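Section 4. Preparing the Work Surface and Checking the Arms

This section applies to the two-arm Steto bench assembled in the Prindach shared workshop. Complete Section 3 (mounting and cabling) before starting. Two persons are required for the first power-up.

4.1 Laying out the surface

1. Switch off both arm controllers.
2. Lay the brown paper flat on the table and smooth out any folds.
3. Place the practice objects on the paper.
4. Confirm that the emergency stop is within reach of the operator. 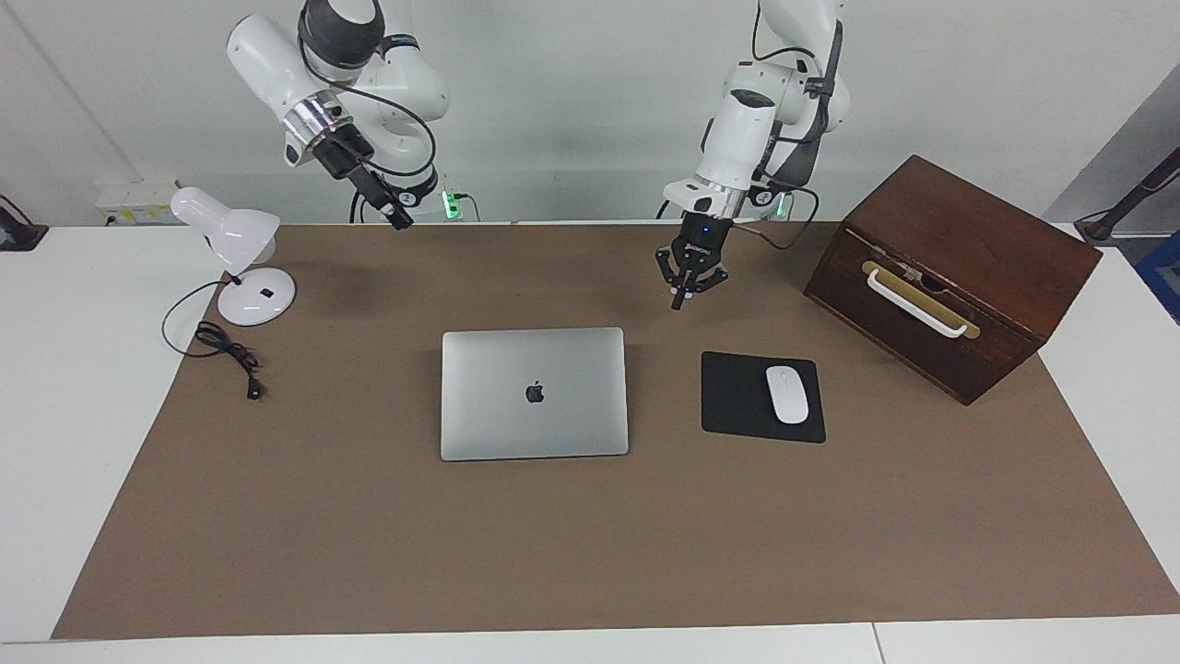 Practice objects are to be chosen for variety of size and weight. Items may be taken from the household shelf, provided that they are returned at the end of the session. The set used for this guide includes a desk lamp, a closed laptop, a wireless mouse on a black pad, and a dark wooden box with a white handle. Lamps must remain unplugged, with the cord and plug kept on the paper.

CAUTION: Do not reach between the grippers while the controllers are on.

4.2 Checking clearance

5. Switch on the controllers and wait for the startup check to finish.
6. Set the speed limit to 2 percent.
7. Raise both grippers clear of the tallest object before moving sideways.
8. Lower one gripper at a time. Stop if a cable pulls tight.

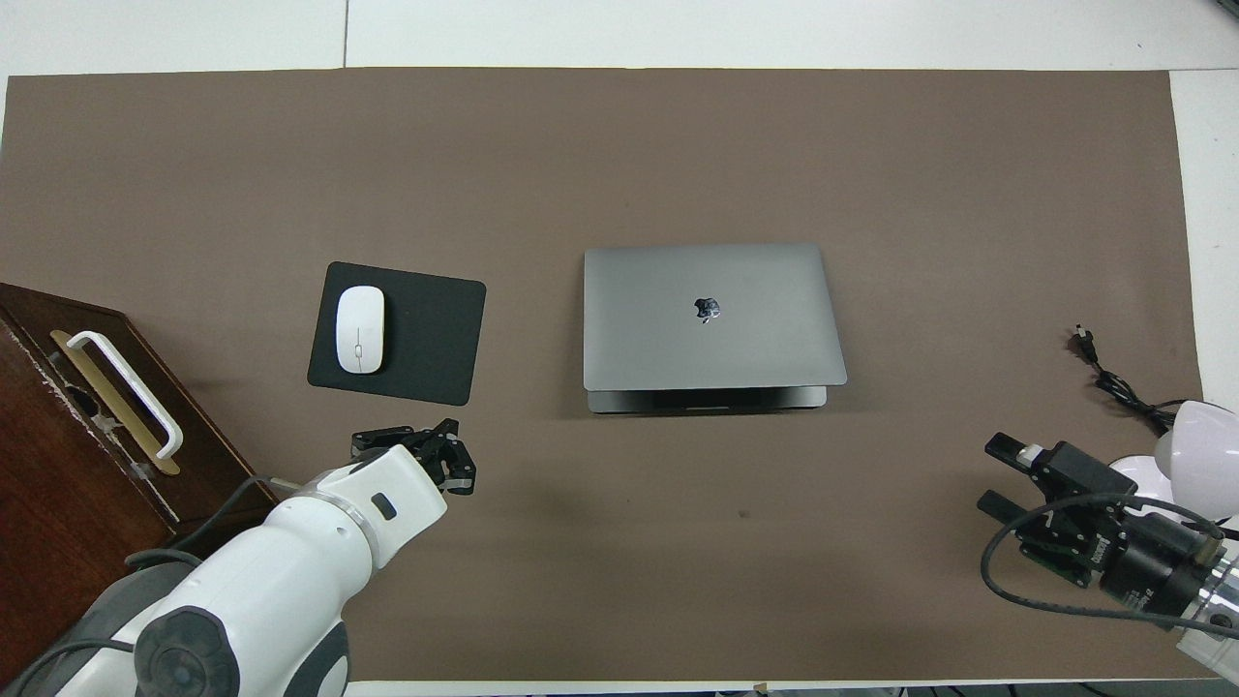

Cable slack is the most common cause of a failed clearance check. Each cable must allow full wrist rotation without catching on an object. Where a cable hangs in a wide loop over the mat, as it does at the gripper nearer the lamp, move that arm through its full range at low speed before any task is run. Shorten the loop with a Visness clip if it touches an object.

NOTE: Record the result on form 71. Completed forms are to be given to Birthe Fogh or Evanthia Tsakiris before the bench is released for general use.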